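Search this site Search Enter your search words

A Small Room Where People Repair Their Letters

Clotilde Bodin has been writing letters for other people since she was a student. In the beginning she did it for her aunt, who could not read well, and later for the neighbors of her aunt. Now she does it two afternoons a week in the back part of the Gilbert reading room, and anyone may come in without asking for a time first. Some people bring a form from the tax office. Others bring nothing, and they sit down and start to talk.

I met her in March, on a day with much rain. She had asked me to come before the first visitors, so that we could speak in quiet. She made tea for both of us and then forgot to drink hers.
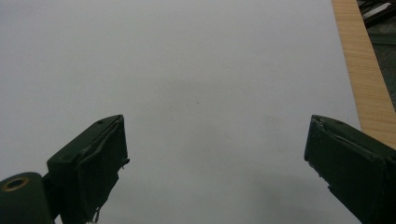
Page last changed: Friday, August 21, 2026

"People think that the difficult letters are the ones to the authorities," she told me. "Those are easy. There is a number on top, there is a question, you answer the question. The difficult letter is the one to a brother."

I asked her what makes it difficult. She thought for some time before she answered.

"With a brother you want to say thirty years in one page. So the person talks to me for an hour and I write nothing. Then I ask, what do you want him to do when he has read it? Very often they want him to telephone. Then we write a letter which asks him to telephone, and it is four lines long."

She does not keep copies. In the first years she did keep them, in a blue folder, but one evening she read through the folder and felt that she was reading somebody's mail. She gave back the ones she could give back and burned the others in her mother's stove.

Her colleague Vira Lytvynenko joined us when the tea was already cold. She came to the service three years ago as a visitor, with a letter to a landlord, and she says that she corrected Clotilde's spelling of her street. Since then she takes the letters in Ukrainian and in Russian, and also many in English, which she learned mostly from the radio.

"My English is correct but it has no furniture," she said, and Clotilde laughed, because it seems that she has heard this before. "For a letter it is good. A short sentence does not get lost in the post."
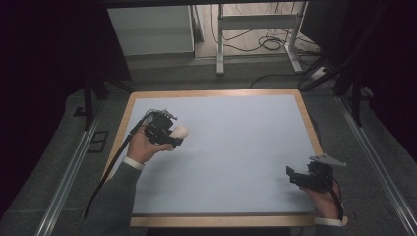 A table with a light wooden border, seen from above.

The two women do not agree about everything. Clotilde writes by hand, always, and she lets the visitor copy the text in his own writing if he is able to. Vira prefers to type. She finds that older people are ashamed of their handwriting, and that a typed page gives them back some dignity. Clotilde answers that a typed page from a mother looks like a bill.

I asked if they ever refuse to write something.

"Yes," said Vira. "Threats."

"And poems," said Clotilde. A man once asked her for a love poem to a woman he had seen at the Fesel bakery and never spoken to. She told him to go and buy bread. He was offended and did not come back, and she still does not know if she was right with him. She told me this story with less pleasure than I expected.

The service costs nothing for the visitor. The reading room gives the heating and the paper, and the stamps are paid from the yearly book sale. Last year the two of them helped with 150 letters, but Clotilde does not like this number. One of those letters took a whole winter. It was from a retired driver to his daughter, who had moved away after a quarrel about the sale of the family's house in Urkulus. He came again and again, and each time he wanted to take one sentence out.

"At the end there was her name, and the news that the pear tree was still alive, and his name," Clotilde said. "I thought it was too little. I told him so."

Did the daughter answer?

"He never said. I never asked. He came later with a form about his glasses."

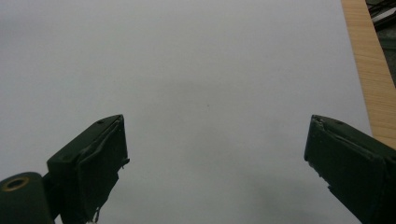 A pale, plain surface with a soft gray shadow.

When the first visitor arrived, a young woman with a long envelope, I put away my notebook and moved to the other side of the room. Vira went to meet her at the door. Clotilde stayed with me for another minute, as I had one question left, about what she would advise to a person who must write a hard letter alone at home.

"Do not begin with 'I am sorry that I did not write sooner,'" she said. "Everybody begins like this. Begin with the thing. If you are sorry, put it in the middle, where he will find it when he is already sitting down."

Then she went to find another chair, for the young woman had brought her grandmother.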